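Bristik Packaging and Storage Forum > Workshop consumables > Bagging part-used rolls of tape

14 replies · 26 shares

nvarma_stores
We keep a shelf of part-used tape in the stores at Skosside and I want to settle how it should be put away. At present some rolls go back bare, some go into clear bags, and some go into whatever carton is nearest. The bare ones pick up dust on the exposed sides, because adhesive creeps out a little at the edges and grit sticks to it. After that the tape tears when it is pulled off. I propose one clear bag per roll, folded over, with the label facing out. Does anyone see a problem with that?
Nandini Varma

Share · 3 comments

oldreel
Bags are fine for dust. They do nothing for heat. A roll stored near a radiator will still creep, and the bag will then be stuck to the side of it. We had this with a coloured tape in May and had to cut the bags off with a knife. Store them below the pipework and the question of bags hardly arises.

kartha_l
I agree with bagging, with two conditions. The bag should be larger than the roll so that the plastic lies slack across the face, and it should not be pulled tight round the rim. Tight film makes good contact with any adhesive at the edge, and you then get oldreel's problem at room temperature. Slack film touches only at the creases. 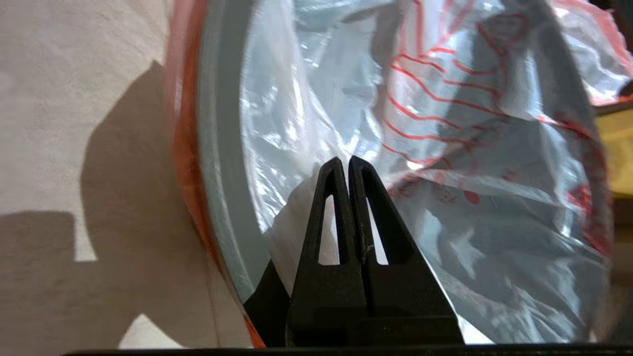 The second condition is that the core stays reachable. If people have to unwrap the whole thing to see the core diameter they will not wrap it again. We write the core size and width on a paper tag and put the tag inside the bag, facing outwards. Creased film is hard to read through under strip lights because the folds throw the light back at you, so the tag needs thick pen, in capitals.
Lavanya Kartha

Share · 4 comments

ply_and_paste
I don't agree about the tag. It slides round to the back of the roll within a week. Write on the outside of the bag with a marker, or use a stick-on label on a flat part of it.

kartha_l
Marker rubs off the bags we buy. Yours may be a heavier gauge. I would also point out that a label on the outside gets thrown away with the bag, and then you have an unmarked roll.

ply_and_paste
You have an unmarked roll with your method too if the tag falls out.

nvarma_stores
Could we mark the inside of the core? It is card on nearly everything we hold. The marking would then stay with the roll until it is finished.

oldreel
That is what we do. Pencil on card. It has never come off.

kartha_l
Agreed, that is better than the tag. I withdraw the tag.

tt_wubshet
At the Wubshet site we order in lots of 100 and stopped bagging altogether. The rolls go on their sides in lidded boxes, with a sheet of release paper between each. Less plastic, and they stack. We buy the paper from Clileo in a pack of 3000 sheets, and it will see me out.

oldreel
On their sides meaning flat, or on the rim? If they stand on the rim they go oval.

tt_wubshet
Flat. Should have said.

nvarma_stores
Release paper would suit the new stock. For part-used rolls I still prefer a bag, as they are all different diameters and the box would be half empty. I will go with a slack clear bag, pencil on the core, flat on the lower shelf, no more than 4 high. The end of the tape is to be folded under before it goes in.

ply_and_paste
Fold the end under by a thumb's width at least. A narrow fold sticks itself down and you are back to picking at it with a fingernail.

oldreel
Four high is too many for the soft foam tapes. Two.

nvarma_stores
Noted. Two for foam.

Share · 0 comments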